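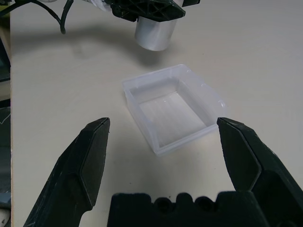
4. Fitting the drip tray and filling the tank

4.1 Slide the drip tray under the Fukari dehumidifier until it touches the back stop. The thin rim faces up.

4.2 Lift out the water tank by its handle and rinse it with cold water. Do not use washing-up liquid, as the foam can set off the float switch.

4.3 Pour 400 ml of clean water into the tank and put it back. This is for the float test only.

4.4 Plug in the unit and hold the Test button for 3 seconds. The green light comes on and the fan starts.

Note: The fan can take up to 12 seconds to start in a cold room.

4.5 If the light flashes red, switch off at the wall, take the tank out and check that the float moves freely. Repeat step 4.4.

4.6 Empty the tank and refit it before normal use.

CAUTION: Do not move the unit with water in the tank. Leave it upright for an hour after carrying it up or down stairs.

Spare trays and floats are sold by Dumlao in Wekedholm. Quote part number 2678 when ordering.

5. Choosing a humidity setting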